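Two arms on 3,460, doable?
posted by colomport_kit, Tue 27 December

I've got 3,460 to set up a two-arm bench for tabletop stuff, cups and utensils and little wooden boxes mostly. Do I buy both arms now?
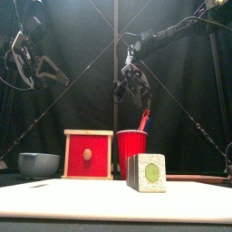 I'm also torn on wrist cameras, they'd eat 800 of it!

undar_bench
Get the cameras. Slots and small holes are miserable to line up from across the table.
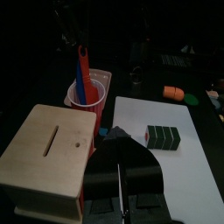
I'd also keep 200 back for cables and spare fingers (mine wear out fast).

Bowen77
one arm first, second in May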